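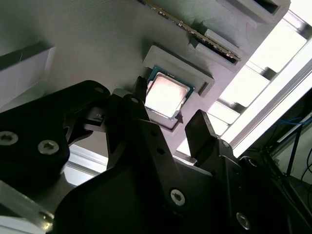 Fingertip kit 1596 replaces the moving-side tip and pivot hardware on the Zernitz two-finger parallel gripper. It is supplied in response to a slow-release fault reported on cells doing processor and memory placement. On the affected units one finger opens late, and the part is dragged against the socket wall as the arm retracts. Clearance leaves little margin for this: on the printed Dreltus practice board, a gray panel modelled on a computer motherboard, the socket is a raised rectangular frame with thick walls, and the lower edge of the processor sits very close to the lower lip.

## Fault description

The pivot screw at the upper joint of the finger backs out under repeated short strokes. Once the head stands proud it contacts the link, and the finger binds over the last part of its opening travel. The controller reports the commanded width as reached because position is read at the motor – the finger itself is not sensed. No fault code is raised.

Typical signs:

- part lifts or rotates on retract
- bright rub mark on the inner face of the link
- fault 918 (grip force high) on the next close, usually after the part has already been disturbed

A gripper showing any of these should be taken out of service. Do not raise the opening speed to clear the bind. This was tried on the bench and it sheared the pivot.

## Safety notice

Isolate the arm and lock out the supply before reaching between the fingers. A bound finger can release without warning when the screw is loosened, and the link will close on whatever is in the gap. Emergency stop alone is not sufficient: it holds the motor but does not unload the linkage.

## Kit contents

| Item | Qty |
|---|---|
| Finger tip, moving side | 1 |
| Pivot screw, shouldered, pre-coated | 2 |
| Thrust washer | 2 |
| Width gauge | 1 |

Thread locker is not included. The coating on the screws is single use; a screw that has been backed out must be replaced.

## Compatibility

Fits Zernitz grippers with serial numbers below 1727. Later units left the factory with the shouldered screw and do not need the kit. Cleroron wrist adaptors are unaffected. Grippers on the older Kanaujia adaptor must be removed from the wrist for fitting, as the adaptor covers the rear screw.

## After fitting

1. Open fully and check both fingers against the width gauge.
2. Run the release test from the maintenance menu, with no part in the fingers.
3. Repeat the width check. Any difference between the two readings is a fail.
4. Re-teach the retract height. The new tip is slightly longer than the original, and stored heights will put it too low in the socket.

Inspect the pivot screws every 7 weeks on cells running more than one shift. Kits ship from stock, and returned grippers are credited against the kit price up to the end of October.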